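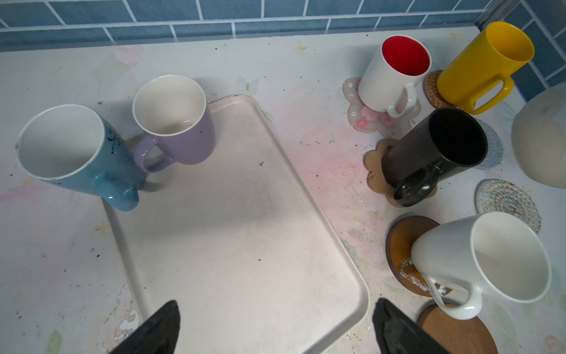 Setting up a mug-clearing shift at Kerslake means splitting the work between the Velari arm and the attendant before the first tray goes down. The arm takes any mug it can grip at the wall or handle and sets it on the tray. The attendant takes everything else. With a mixed table, such as six mugs and one tray with coasters lying between them, the split is decided mug by mug. The upright red-lined mug on the pink flower coaster is a standard pick. The white one lying on its side, rim to the right, is a side pick and runs at reduced speed. The lavender mug on the tray's upper edge still has traces of liquid in it and goes to the attendant under step 4. Crumbs are ignored by the arm and wiped by hand at the end.

These instructions replace the break room section of the old porter sheet. They apply to all 3 clearing stations in the Ziltmont building.

Before you start

You need a station login, a dry cloth, a waste jug and the paper exception log. You do not need programming access. If the panel asks for a supervisor code at startup, call Marthinus Botha and leave the station in hold.

Search this site Enter keyword Go

Step 1. Place the tray

Set the tray in the middle of the reach area with its long sides clear. Leave one hand's width between the tray and any mug you have not sorted yet. If a mug is already touching the rim, lift it off and stand it on the table. Do not slide it.

Step 2. Sort the coasters

Coasters stay on the table. The arm is set to leave them alone, but it can drag a light one if the mug is stuck to it. Twist each mug a quarter turn to free it. Woven and braided coasters need this more often than cork or wood.

Step 3. Stand up what you can

Stand tipped mugs upright if you can reach them without leaning over the arm. The arm can do side picks, but each one takes longer and the queue backs up after lunch. Turn handles outward. A mug with a squared handle should have the handle facing the attendant's side.

Step 4. Empty and log

Pour leftover liquid into the waste jug. Check inside the mug for spoons and tea bags. Then either return the mug to the table for the arm or put it on the tray yourself. If you put it on the tray yourself, press MANUAL once so that the tray count stays correct.

Step 5. Release the arm

Step behind the floor line. Press RELEASE and wait for the steady tone. The arm scans the table, makes its picks and returns to rest. Keep your hands out of the reach area until the tone stops. To stop early, press HOLD. The red button cuts power and requires a restart, so keep it for contact or a broken mug.

Step 6. Close out

Carry the tray to the dish window, wipe the table and initial the log. Tray capacity on the panel is a default. If the tray feels heavy, send it half full.

What changes for attendants

The job used to be one person walking a cart through the building all day. It is now a station post with a rotation every two hours. Lifting is down. Standing in one place is up, and the first rota did not allow for it. Mats were added in April, and anyone may ask to swap to the dish window at a rotation.

In the first full month the stations cleared 3,709 mugs. Of these, 1,228 were logged as manual. That number is high and is being used to set staffing, so log every manual mug, including the ones you moved out of habit. Under-logging makes the station look as if it can run with fewer people than it needs.

The panel also records idle time. Idle time belongs to the station and is not used in individual reviews. This was agreed in writing before startup. A copy is in the binder under tab 23.

Common faults

Grip lost: the mug is greasy or has a wide taper. Dry the outside and retry once, then clear it by hand.

No target: the mug is too close to the tray rim or to another mug. Separate them and press RELEASE again.

Count mismatch: MANUAL was pressed twice or not at all. Correct it on the paper log. Do not reset the panel during a shift.

Slow scan: wipe the camera cover with the dry cloth only. If it is still slow after a restart, leave a note for Nena on the day desk and clear by hand until the next rotation.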